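**Sorting bench update, Brodstead site**

Since April the returns room at Brodstead has had a two-armed station on the sorting bench. Many of you have asked what it means for shifts, who looks after it, and whether the bench crew is getting smaller. The short answer to the last one is no. The longer answers follow.

The station was set up by Kernon, who also did the wiring and the safety checks. It handles one kind of job for now: taking items out of one container and putting them into another, by type. Mixed totes with soft packaging, broken pieces or anything leaking still go to people. So do returns with paperwork inside, because someone has to read the note and decide what the customer is owed.

In its first full month the station moved 1,213 items. A good sorter does that in far less time, and we knew so going in. What we wanted was to get the long repeat runs off people's wrists and shoulders. Those runs were the most common complaint in the last two staff surveys, and they were also the work most often left for whoever came in last.

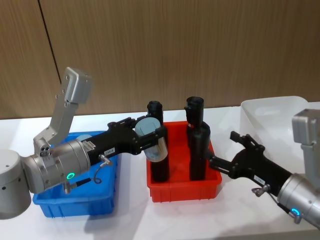
*The two arms at the sorting bench, with the red crate between them.*

The crew is still 11 people across both shifts. What has changed is how the hours are spent. Three people are now trained to run the station, which means loading crates, clearing stops and filling in the log at the end of a run. The rest of the bench has picked up more inspection and repacking. Some of you like that better. Some have said that inspection is harder on the eyes and that the old job at least let you talk to the person beside you. Both points went into the notes for the next review.

A few practical things came out of the first weeks:

- Crates need to go down in the same spots every time. If one is a hand's width off, the run stops and waits for an operator. Marks for the table are on order.
- Don't reach in while an arm is live, even if it looks parked. Use the stop button and wait for the operator to clear you.
- Tall items should stand upright in the crate where possible. Items lying flat get dropped or missed more often.
- If you move a crate to clean under it, tell the operator before the next run.

Pay grades came up at the April meeting. Trained operators now get the same step as forklift and baler operators. Anyone on the bench can ask for training, and it takes 7 shifts alongside someone who is already signed off. There is no test at the end – the person training you signs the sheet, and so does the shift lead. Four more places open after the summer schedule is posted.

Lesness will be getting a station of the same type later on. Two operators from Brodstead will go over for the first week to help set up the bench, with travel time paid. Adomaitis has looked at the idea and decided to wait, as most of their returns are clothing and the grippers don't do well with bags.

Questions about training go to your shift lead. Complaints about the noise can go in the box by the time clock, where there are already quite a few.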